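Mineral tubs, salt blocks and other things sold to goat keepers

Every spring the farm catalogs tell me my goats are short of something. Maybe they are. I've kept a small herd for long enough to have bought most of it once, and here are my tips for spending less.

Read the tag before the front of the bag. Brudach and Colatard loose minerals both have a happy goat on the label, and that tells you nothing. Look for the copper line. A mix made for sheep will usually have no copper added, and a "sheep and goat" mix is generally a sheep mix with a longer name. If you keep both animals, feed them apart. I know that's a pain.

Loose beats block. Goats have soft tongues and get bored. I weighed a 40 pound block in November and again at the end of winter, and most of what was missing had been rained off. Loose salt under a roof gets eaten.

Skip the fancy feeder. The Gurnanberg wall model cost me $113 and had a hinged rain flap that my does refused to push. I took the flap off, so now I own a very expensive box. A plain two-compartment one does the same work. Hang it at tail height so they can't back up and foul it. They'll try anyway.

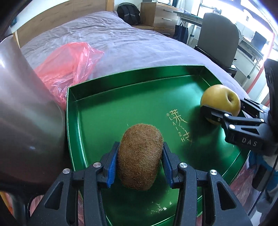 Put out small amounts. The bag says to fill the feeder, and of course it does, they sell the bags. I put out 2 cups on Thursday and look at it the next week. If it has caked, break it up with a fork. If it's dirty, toss it and wash the box with hot water and a stiff brush. No special cleaner needed, whatever the Dudás leaflet claims.

Baking soda: people swear by leaving it out all the time. I did that for years and couldn't tell you what it changed. I keep a box in the barn now and ask the vet before I use it.

Flavored licks with molasses go fast. I don't take that as proof that the goats need them. I'd go fast on a bucket of molasses too.

Store opened bags in a lidded can, off the concrete, and write the month on the lid.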